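Rapport de projet de fin d'études
Mise en service et maintenance de la cellule bimanuelle de manipulation de textiles
Étudiant : Tarmo Sakalauskas
Encadrant : Thirumalai Ramasamy
Laboratoire d'accueil : atelier de robotique du site Wakness
Version remise le dim. 12 juillet

1. Objet du rapport

Le présent rapport rend compte des travaux effectués sur la cellule Andton, poste à deux bras destiné à la manipulation de vêtements souples. La mission confiée à l'étudiant portait sur trois points : la remise en état mécanique des deux bras après une période d'arrêt, la définition d'une procédure de réglage des pinces et la rédaction d'un plan d'entretien exploitable par les promotions suivantes. Le développement des lois de commande et l'apprentissage des trajectoires relèvent du projet Sarmiento et ne sont pas traités ici.

La cellule avait été installée en octobre par une équipe précédente. La documentation transmise se limitait à un schéma de câblage partiel et à un tableau de paramètres dont plusieurs valeurs ne correspondaient plus à la configuration en place. Une partie non négligeable du projet a donc consisté à relever l'existant.

2. État initial de la cellule

L'inspection d'entrée a été conduite hors tension, puis sous tension avec les moteurs désactivés. Elle a fait apparaître les anomalies suivantes :

Jeu perceptible à l'articulation du poignet du bras gauche, dû au desserrage de deux vis de bride.
Usure dissymétrique des doigts de la pince droite.
Passage de câbles trop court au niveau du coude, avec mise en traction en fin de course.
Nappe de travail mal tendue, formant des plis susceptibles d'être saisis avec le vêtement.

Les vis de bride ont été remplacées et freinées. Les doigts usés ont été déposés et remplacés par un jeu neuf provenant du stock de la société Irnalport, fournisseur des pièces d'usure de la cellule. Le passage de câbles a été repris avec une boucle de mou supplémentaire, contrôlée sur toute l'amplitude du mouvement.

3. Réglage des pinces
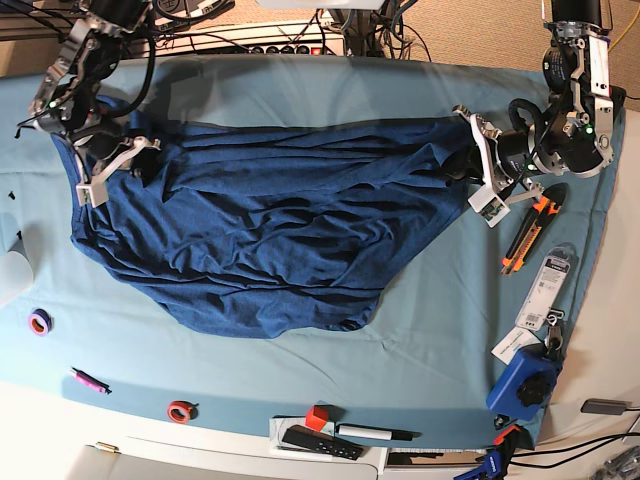 Le réglage de l'effort de serrage constitue l'opération la plus délicate de la mise en service. Un effort insuffisant laisse glisser la maille ; un effort excessif marque le tissu et accélère l'usure des doigts. La procédure retenue fait intervenir les deux bras simultanément, chacun tenant une extrémité du même vêtement. Lorsque le textile est ainsi maintenu entre les doigts blancs des deux pinces, les longs plis horizontaux qui le parcourent donnent à l'opérateur une première indication sur la direction de la traction. L'écartement est ensuite augmenté par pas de 6 mm, avec un arrêt à chaque pas pour vérifier la tenue de la prise.

La consigne de serrage s'exprime dans l'unité interne du contrôleur. La valeur héritée de la configuration précédente était de 300, ce qui provoquait des glissements répétés sur les mailles épaisses. Après essais, la consigne a été relevée par paliers jusqu'à obtenir une prise stable sur l'ensemble des vêtements du lot d'essai. Les valeurs retenues diffèrent légèrement d'un bras à l'autre – écart attribué au remplacement récent des doigts de la pince droite – et devront être vérifiées de nouveau après rodage.

Il a été constaté que l'ordre des opérations influe sur le résultat. Le zéro de chaque pince doit être repris doigts fermés, sans textile, avant toute modification de la consigne. Lors des premiers essais, cette étape avait été omise et les réglages n'étaient pas reproductibles d'une séance à l'autre.

4. Repérage de la position de repos

Chaque séance débute et se termine par un retour des bras en position de repos. Cette position était auparavant enseignée à la main, ce qui entraînait des écarts sensibles entre opérateurs. Une butée de référence a été ajoutée à la base de chaque bras et la routine de démarrage compare désormais la lecture des codeurs à la valeur enregistrée. Sur les codeurs utilisés, dont la résolution est de 4 000 points par tour, l'écart toléré a été fixé à 18 points. Au-delà, la cellule refuse de passer en mode automatique et affiche un message invitant à reprendre la référence.

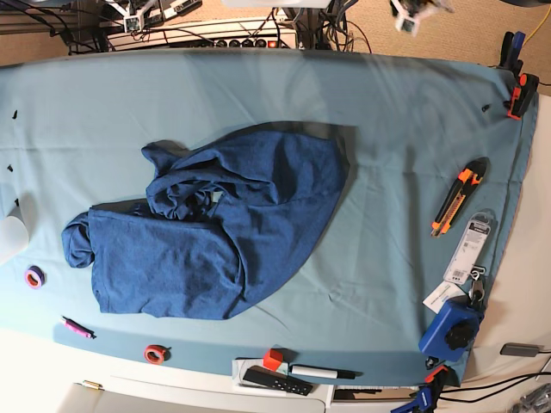
Ce contrôle a permis de détecter une dérive lente sur l'épaule du bras droit. L'examen a mis en évidence un accouplement insuffisamment serré. Après resserrage, la dérive n'a plus été observée pendant la durée du projet. M. Ramasamy a demandé que le contrôle de cet accouplement figure explicitement dans le plan d'entretien, y compris en l'absence d'alarme.

5. Plan d'entretien proposé

Avant chaque séance :
Vérifier la tension de la nappe et le serrage des pinces de fixation.
Contrôler visuellement les doigts des deux bras.
Lancer la routine de référence et relever les écarts dans le cahier de la cellule.

Chaque semaine :
Nettoyer les doigts à l'aide d'un chiffon non pelucheux et retirer les fibres accumulées à leur base.
Contrôler la liberté des câbles aux coudes et aux poignets, bras déployés puis repliés.
Vérifier l'enfichage des blocs d'alimentation.

Chaque mois :
Contrôler au tournevis dynamométrique les vis de bride et l'accouplement de l'épaule droite.
Reprendre le zéro des pinces et refaire l'essai de traction décrit au chapitre 3.
Sauvegarder les paramètres du contrôleur, en conservant les versions antérieures.

Toute intervention sur la chaîne mécanique impose la coupure de l'alimentation générale et la consignation de la cellule. Les bras ne disposant pas de frein sur toutes les articulations, ils doivent être soutenus avant la coupure.

6. Difficultés rencontrées et points ouverts

Le délai de livraison des doigts de rechange a retardé la campagne de réglage. Il est recommandé de conserver en permanence un jeu complet par pince. Par ailleurs, l'accumulation de fibres dans le mécanisme des pinces reste mal maîtrisée : un soufflet de protection a été dessiné mais n'a pu être fabriqué dans le temps imparti. Les plans sont joints au dossier numérique.

Le cheminement des câbles derrière la table demeure perfectible. Une goulotte fixée au bord arrière faciliterait le nettoyage et l'identification des liaisons – cette modification suppose toutefois de déplacer la multiprise et n'a pas été engagée sans l'accord du laboratoire.

Enfin, l'essai de traction repose encore en partie sur l'appréciation visuelle de l'opérateur. L'ajout d'une mesure de courant sur les moteurs de pince a été étudié avec l'encadrant ; la carte d'acquisition est commandée et son intégration est prévue au programme de la prochaine promotion.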